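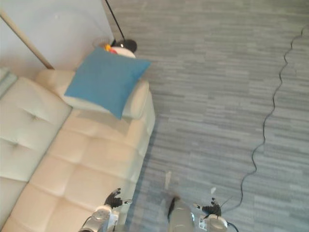

The cream sofa and its blue pillow.

Hagos Mamo talks fast, tidies faster. "Sofa first, then floor. Always." He paid 400 for the sofa, second hand, in September - Lemlem Gebretsadik thinks 200 was plenty.

"It's the tufts," she says. "Crumbs get in teh creases." 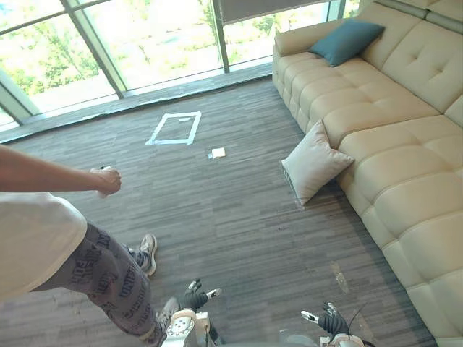 Tape on the carpet, a bit of paper beside it.

And the carpet? Streaky, hides everything. "You find scraps with your feet," says Hagos. Cable still to be dealt with. 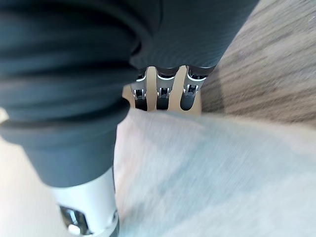 Lemlem wants a rug from Asine, 60 at most. Hagos doesnt.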